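Section 4. First Set-Up and First Recording

Applies to: Veltness Hand-Held Gripper with Stosell Recorder software and Lacson charging base

4.1 Before You Begin

Complete Section 3 (Unpacking and Parts Check) before starting this section. The procedure takes one operator from an unconfigured gripper to a saved recording of one object being picked up, held and put down. A second person may help with the table and the objects but should stay clear of the operator's arm while a recording is in progress.

The following are required:

Veltness gripper with both ribbed pads fitted
Camera module and camera cable
Lacson charging base and power supply
Computer with Stosell Recorder installed and a free USB port
Calibration card, supplied in the lid pocket of the case
Cleaning cloth, dry and free of lint
A table that does not rock, at a height where the operator can reach the surface without bending

Caution: The jaws close under spring force. Keep fingers, hair, neck cords and loose sleeves away from the space between the pads whenever the trigger is released.

Caution: Do not use the gripper to lift hot items, open containers of liquid, glass with chips or cracks, or any item heavier than 809 grams. Damage caused by heavier items is not covered by the Farkmont service plan.

4.2 Charging

1. Place the Lacson base on a flat, dry surface and connect the power supply.

2. Seat the handle in the base with the trigger facing outward. The lamp on the base turns amber.

3. Leave the gripper in the base until the lamp turns green. A first charge takes 165 minutes. Later charges are usually shorter.

4. Lift the gripper straight up out of the base. Do not twist the handle while it is seated, as this bends the charging contacts.

Note: If the lamp blinks amber, remove the gripper, wipe the contacts with the dry cloth and seat the handle again. If the lamp still blinks, go to Section 9.

4.3 Checking the Pads and Mounting Pieces

The pads and mounting pieces are fitted at the factory but can work loose in shipping. This check should be repeated at the start of each working day.

1. Hold the gripper with the jaws pointing away from you and the camera on top.

2. Press the trigger fully. The jaws should open evenly on both sides.

3. Look at the ribs on each pad. Replace any pad with a torn rib, a deep cut, or a surface that remains shiny after cleaning.

4. Try to move each white mounting piece with your thumb and first finger. There should be no play. If a piece moves, tighten its screws with the supplied driver until they are snug, then stop.

5. Release the trigger slowly and let the pads come together. Do not allow the jaws to snap shut with nothing between them.

Caution: The mounting pieces are plastic. Screws that are tightened too far will strip the holes, and the piece must then be replaced as a unit. Not every hole takes a screw. The open holes are for accessories described in Section 8.

Note: Stickers and other markings on the backing plate do no harm as long as they lie flat and stay outside the path of the jaws. Remove any sticker with a lifted corner.

4.4 Connecting the Camera

1. Slide the camera module onto its rail until it clicks.

2. Plug the camera cable into the module first and the computer second.

3. Route the cable along the handle and press it into the two clips. Leave a small loop near the wrist so the hand can turn freely.

4. Open Stosell Recorder. Select Devices, then Add Gripper. The serial number of the gripper appears in the list within a few seconds.

5. Select the serial number and choose Connect. The live view opens.

The lens is very wide. Straight lines near the sides of the view will bend, round tables will look more strongly curved than they are, and the corners will be dark. This is normal and requires no correction by the operator. A narrow black area may also be present along the bottom of the view.

Note: If the live view is gray or frozen, unplug the cable at the computer, wait until the device name leaves the list, and connect it again. Do not unplug the cable at the module while the live view is open.

4.5 Calibration

Calibration is required at first set-up, after the camera module has been removed, and after any drop or hard knock.

1. Lay the calibration card flat on the table, printed side up.

2. In Stosell Recorder, select Calibrate. An outline appears over the live view.

3. Hold the gripper above the card so that the card fits inside the outline. Keep still until the tone sounds.

4. Follow the arrows on the screen and move the gripper to each new position. There are 34 positions. Moving slowly between them gives a better result than hurrying and repeating.

5. When the last tone sounds, press and release the trigger fully three times. The software uses these movements to record the open and closed limits of the jaws.

6. Select Save. If the result is shown in red, clean the lens and repeat from step 1.

Note: Strong sunlight on the card is the most common cause of a failed calibration. Move the card into even light or turn the table before trying again.

4.6 Choosing and Preparing a Work Place

The gripper may be used in ordinary furnished spaces, including homes, offices, lobbies and indoor courtyards. A special backdrop is not needed, and a surface with everyday items on it is suitable for most recording plans.

1. Set the object to be picked up near the edge of the table closest to the operator.

2. Leave other items where they are unless the recording plan says otherwise. Move back anything that could tip over, such as tall bottles, pump containers and potted plants, until it is outside the reach of the jaws.

3. Push nearby chairs aside if the operator will need to step around the table during the recording.

4. Check the live view for screens, badges, letters or faces that should not be recorded. Obtain permission from any person who may come into view. The operator is responsible for following the rules of the building.

5. Confirm that the cable reaches the far side of the work area without pulling.

Caution: Do not run the camera cable across a walkway. Where this cannot be avoided, cover the cable with a floor strip.

4.7 Making the First Recording

For the first recording, use a small, firm object with a plain shape. A computer mouse, a boxed bar of soap or a closed pill organizer will do. Soft bags, loose packets and squeeze tubes change shape under the pads and are best left until the operator has completed several recordings.

1. In Stosell Recorder, select New Session and type a session name. Names may contain letters, numbers and the underscore.

2. Select the object type from the list, or choose Other and enter one or two words.

3. Hold the gripper at chest height with the jaws open and press the side button once. A short tone confirms that recording has started.

4. Pause for a moment, then bring the gripper down toward the object in one steady movement. Keep the wrist straight.

5. Place the open pads on either side of the object. Approach from the direction that lets the pads touch the broadest firm surfaces.

6. Release the trigger gradually until the pads close on the object. The pads should bend slightly at the point of contact. If they fold over, the object is too far forward or too far back - open the jaws and approach again without stopping the recording.

7. Lift the object clear of the table and hold it still. Both pads, or as much of them as the object does not hide, should remain in the live view.

8. Lower the object to the table, open the jaws and withdraw the gripper before raising it.

9. Press the side button again. Two short tones confirm that the recording has been saved.

Note: A failed pick does not need to be deleted. Mark it as Failed on the review screen. The session total includes failed picks unless the filter is changed.

Note: The internal memory holds 559 recordings of standard length. When it is full, the side button gives one long tone and no further recording is made until files have been transferred.

4.8 Checking the View

Open the recording and stop it while the object is held. Compare it with the view below, in which a black mouse is held upright at the near edge of a round wooden table, with its front pointing toward the far side. The magenta pad spreads in a wide V over the light blue backing plate, and a white mounting piece is visible in each lower corner. The plant and the containers stand well beyond the jaws on the far side of the table.

If only one mounting piece can be seen, the camera module is not fully seated on its rail. Return to 4.4, step 1, and then repeat the calibration.
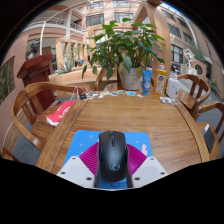 4.9 Ending the Session

1. Select End Session and wait for the file transfer to finish.

2. Choose Disconnect, then unplug the camera cable at the computer.

3. Wipe the pads and the lens with the dry cloth. Do not use alcohol on the pads.

4. Return the gripper to the Lacson base, or store it in its case with the jaws resting lightly closed.

For daily care and pad replacement, see Section 5.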